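Reading time: 6 min

Resealing a marble counter: penetrating sealer over old topical coat?

tilesetter_ph
I have a white marble top with gray veining, put in by the previous owner. Water beads on the left half and soaks in on the right half, where it leaves a dark spot that takes most of an hour to fade. I want to reseal the whole run before the sink is replaced. The only paperwork left in the drawer is an invoice from Plonberg for "honed, sealed at shop," with no product named.

Two questions. Do I have to strip whatever is on the left half first? And is one coat of a solvent-based penetrating sealer enough on honed stone, or should I plan on two?

drywell
Find out what is on it before you buy anything. Put a few drops of acetone on a hidden area near the wall and leave it for two minutes. If the surface goes tacky or dull, you have a topical coating and it has to come off. If nothing changes, you have a penetrating sealer and you can go over it.

Two coats on honed. The second goes on while the first is still damp, then you wipe it all off. Any residue that dries on the surface becomes a haze, and haze is more work than the sealing was.

Mortar_and_Pestle
I disagree with the wet-on-wet advice as a general rule. It depends on the carrier. With the water-based products I have used, the label asks for a full dry between coats. Noment wants three hours. If you put the second coat on early the first one is diluted and you get patchy absorption, which sounds a lot like the original problem.

drywell
He said solvent-based.

Mortar_and_Pestle
He did. He also said "the whole run before the sink is replaced," so there will be people in the room, and I would not use solvent in an occupied kitchen in winter with the windows shut.

Berwyn Gittins
I restored stone for a living until I retired, so take this as shop practice and not as chemistry.

The left and right halves behaving differently usually means one of two things. Either the slab was sealed before it was cut and the two pieces came from different slabs, or one side has been cleaned with something acidic for years. Vinegar is the common one. Look along the surface at a low angle with a flashlight. Etching shows as dull rings and runs with a distinct edge. A difference in sealer shows as nothing at all until you wet it.

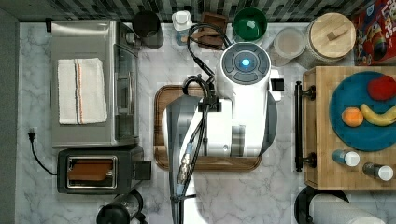

If it is etched, sealing will not hide it. Sealer slows absorption. It has no effect on acid reacting with the calcite, and a sealed top will etch from lemon juice in the same time as an unsealed one. Rehone first with a fine diamond pad, wet, moderate pressure, overlapping passes, then rinse and let it dry overnight with a fan on it. Then seal.

On the coat question, drywell is right for solvent and Mortar_and_Pestle is right for water-based. Read the can.

tilesetter_ph
Low-angle light shows rings on the right side, mostly in the area next to the sink. None on the left. Acetone test on the left did nothing after two minutes, so penetrating sealer there, if I have this straight.

The right half is one piece with the left, as far as I can tell. I can't find a seam, and the veining carries through.

drywell
Then it is cleaning damage and you can stop thinking about slabs. Hone the right side and blend past the last ring by a hand's width.

slowcure
Blending by a hand's width is optimistic on a honed finish. The eye picks up a sheen change at low angles very easily, and you have already proved you own a flashlight. I would hone the entire top to one grit. My own counter was done in patches by the installer and I can still find each patch every morning.

What is the grit now? If the shop finish was 200 and you bring a section up to anything finer, you will see it.

tilesetter_ph
Unknown. The invoice says "honed" and gives no number.

Berwyn Gittins
Test in the cutout or behind the faucet. Start at 200, rinse, dry, compare with the untouched surface beside it under the same light. Go up one step at a time until it matches. Compare it dry only. Wet marble looks the same at nearly any grit, and that has fooled better people than me.

I would also do the full top, for slowcure's reason. It adds a few hours. Mask the backsplash with plastic before you start. Slurry gets into the grout joints and dries there, and light grout holds a stain.

Mortar_and_Pestle
Seconding the masking. Also, pull the old silicone along the wall before honing and replace it after the sealer has cured. New silicone can bleed oil into unsealed marble and leave a dark line a finger wide. Use one labeled for natural stone. The Hamada neutral-cure has not bled on anything I have set. The acetic-cure type, the one that smells of vinegar, should stay away from marble entirely.

drywell
We use Tonari here and it has been fine on marble too, at a lower price. It skins faster, so tool it in short sections.

slowcure
Tonari shrank on me. Two joints opened along the wall in December after being set in summer. Could be movement in the cabinets, but the Hamada joint on the island did not open.

drywell
An island has no wall to move against. That is not a comparison.

slowcure
Fair point. I would still pay the difference for one tube.

tilesetter_ph
Update, March 15, 2020. Honed the full top. The match behind the faucet was one step above 200, so that is what the whole surface got. Let it dry overnight with a fan. Went with the water-based sealer in the end, two coats, three hours between, buffed each coat with a clean cotton towel before it could dry on the surface.

Water now beads the same on both halves. I left drops on each side for thirty minutes and wiped them, no dark spots. There is a faint streak near the front edge on the left that I think is residue.

Mortar_and_Pestle
Dampen a white nylon pad with the same sealer, rub the streak for a minute, then dry it with a towel. The fresh sealer softens the residue. Don't use a scouring powder.

Berwyn Gittins
What he said. And throw the vinegar out from under the sink. Use a pH-neutral stone cleaner, and repeat the water drop test in a year. Reseal when a drop darkens the stone, whatever the calendar on the can says.

tilesetter_ph
Streak is gone. Silicone goes in tomorrow, Hamada.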